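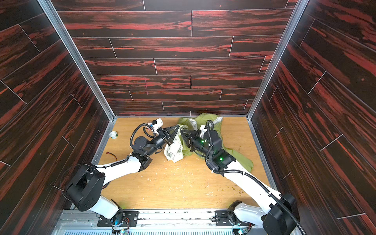 The road into Lultley comes down off the ridge so gradually that you hardly notice you've arrived until the grocery store is behind you and you have to turn around in the feed lot. I did this the first time I visited, in February, with the heater going full blast and a paper map on the passenger seat, and I have done it twice more since, which tells you something about my sense of direction and maybe a little about Lultley.

I had come for the bread. A friend of my sister's had brought a loaf to a potluck, a dark, dense, slightly sour rye with caraway all through it, and I ate four slices standing up at the counter before I thought to ask where it was from. The answer was a bakery called Rozīte, two hours north, open mornings only, no mail order. So I went.

Rozīte sits in what used to be the Lultley post office, and you can still see the outline of the old letters over the door if the sun is low. It opens at six. By seven there is a line, though a friendly one, full of people who have known each other since grade school and who are happy to tell a stranger what to buy. Buy the rye, they say. Buy two, because the second one is better on the third day. Get a caraway roll for the car.

They are right about the third day. Rye is a patient sort of bread – it comes out of the oven gummy in the middle and needs a good long rest before it will slice properly, and the flavor keeps deepening as it sits. My grandmother kept hers wrapped in a dish towel in a drawer with the good napkins, and for years I thought all napkins smelled of caraway.

The flour comes from Mimovwood, the next town over, where a small mill still grinds rye grown on the flat land by the river. If you have the afternoon free, the drive is a pretty one, 34 miles if you take the river road and stop wherever you feel like stopping. The mill sells flour from a side window in paper sacks, coarse or fine. I bought the coarse, which I would suggest only if you like a loaf with some chew to it, and a jar of local honey that leaked all over my map.

Farther on is Plonutham, population 1154 according to the sign, where the rye supper is held every fall in the grange hall. I haven't made it to one yet. I'm told there is smoked fish, and pickled beets, and a soup made from stale bread and dried apples that people either grew up loving or never quite come around to. Somebody's uncle plays the accordion. Tickets are sold over the counter at the bakery and they go early, so ask when you're buying your loaf.

I've been trying to bake my own at home, with the coarse flour and a starter I feed every morning while the coffee drips. The first loaf could have held a barn door open. The latest is a good deal closer, a bit flat on one side, and we had it last night with butter and the last of the honey.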